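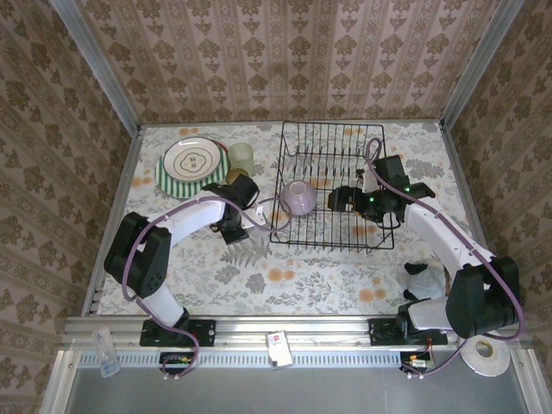 Cloth with ferns and orange flowers. Prints like this hide small marks well.

Tablecloths: washing, stains and storage

Shake the cloth outside before anything else. Crumbs that go into the machine end up in the seal, and grease from them can spread to clean parts of the fabric.

Check the label. Most printed cottons are fine at 30 degrees. Wash a new one on its own the first time, as oranges and greens can run. Do not fill the drum. A large cloth packed in with towels comes out creased in hard lines that take ages to iron.

Tea and coffee: rinse from the back with cold water, then rub in a little washing-up liquid and leave it while you clear the table.

Candle wax: let it set, lift off what you can with a blunt knife, then put kitchen paper on both sides and press with a warm iron. Change the paper as it soaks up the wax.

Turmeric: Geeta Goel wrote in May to say that she washes the cloth as normal and then dries it in full sun, two days running if needed. I tried it on an old napkin and the yellow went. It will fade a dark print, so keep it for pale ones.

Gravy and butter: washing-up liquid again, worked in with a finger. Hot water comes later, in the wash.
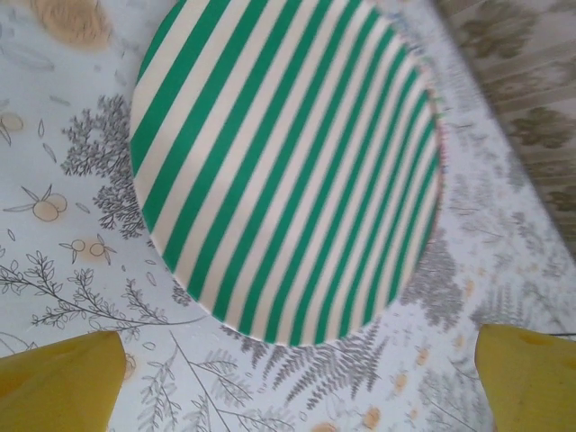
Green and cream stripes on a pale botanical cloth.

If you like a patterned plate on a patterned cloth, keep one of the two pale. Bold stripes sit better on a light background with a fine print than on another strong colour.

Put felt or a folded blanket under the cloth if the table marks easily. It stops the cloth sliding and takes some of the noise out of plates being put down. Cut it 2 cm short of the table edge all round so it does not show.

Iron while slightly damp, wrong side up. Start in the middle and work out.

For storage, roll the cloth round a cardboard tube. If you have to fold, change the fold lines each time, or the print will wear along them. Starch only when you are about to use it, as starched cotton yellows in a cupboard.

Page last updated October 20, 2024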